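Chapter 5
Care of the Gripper and Wrist on a Garment-Handling Arm

October | By the Farkurthorpe Technical Editorial Group
283 views | 5 comments

Earlier chapters treated the arm as a chain of joints with known lengths and limits. This chapter is concerned with the last part of that chain: the wrist, the gripper, the fingers and the small camera that looks along them. Most faults in cloth handling begin here. A finger that sits slightly out of line will still close on a rigid block, and the error may go unnoticed for weeks. The same finger will miss a folded edge or let a hanger turn in its grip.

The worked case throughout is the Usetti cell at Videtthorpe, a furnished room in which one arm handles clothing and household linen. The cell was commissioned without fencing, and its layout is that of a small living area. Maintenance staff must therefore check clearance against furniture as well as against the arm's own cables.
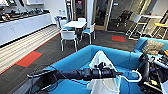 Loads of this kind are light, but they are poorly defined. The weight of a shirt hardly matters to a joint rated for much more. What matters is that hanging fabric swings, trails and changes outline as the wrist turns. The planner at Videtthorpe treats the load as a fixed envelope that extends below the fingers, and the technician sets the size of that envelope by hand. If it is set too small, fabric drags over the furniture. If it is set too large, the arm refuses moves that are perfectly safe.

The hanger adds a second difficulty. A narrow plastic part held between two fingers can pivot about the line of contact. Grip force reduces this motion but does not remove it, and excess force marks the plastic and loads the finger screws. The setting used in the cell is stored as recipe 598. It should be restored after any finger change and then confirmed with an empty hanger before fabric is introduced.

5.1 Inspection of the fingers

Inspection is carried out with the arm parked and drive power locked out. Controller power may stay on so that the wrist camera can be used. The camera view shows the inner side of the gripper at close range and is often a better guide than a hand mirror.

Begin with the screws. Each head should sit squarely in its recess. Test it with a torque driver and record the reading before correcting it, as the uncorrected value is the one that shows a trend. Next, follow the cable from its clip to the point where it passes the finger. It should hang in an easy curve with enough slack for full wrist rotation. A cable that is pulled straight at any position has been clipped too short.

Finally, look along the edges of the fingers for burrs. A burr too small to see can be found by drawing a scrap of knitted fabric over the metal. Remove it with a fine stone and wipe away the dust.
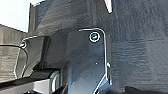 5.2 Checking the approach to a rail

Cloth hung over a thin rail is the standard test piece in this chapter. It is harder than it appears. The gripper must come close to the rail without striking it, and the camera must separate pale fabric from a background that may be nearly as pale. Polished metal adds highlights that move with the viewpoint, so a threshold chosen at one wrist angle may fail at another.

The procedure follows the Chauhan method. Drape the test cloth so that it hangs freely, bring the wrist to the approach position at reduced speed, and stop. Save one camera image at this point. Compare the position of the rail in the image with the stored reference, and correct the tool offset if the two disagree. Fabric should be ignored during this comparison, as no two drapings are alike.
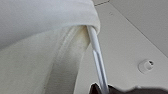
A tool offset corrected in this way applies only to the fingers fitted at the time. The cell log contains a useful case. At cycle 1867 the gripper began to close short of the cloth, and the operator adjusted the offset twice in one shift. The cause was a loose finger screw. Both corrections had to be withdrawn once the screw was tightened, and the rail check was repeated from the beginning.

For this reason the inspection in Section 5.1 always comes before the check in Section 5.2. Section 5.3 gives the torque sequence for replacement fingers, and Section 5.4 deals with cable renewal at the wrist.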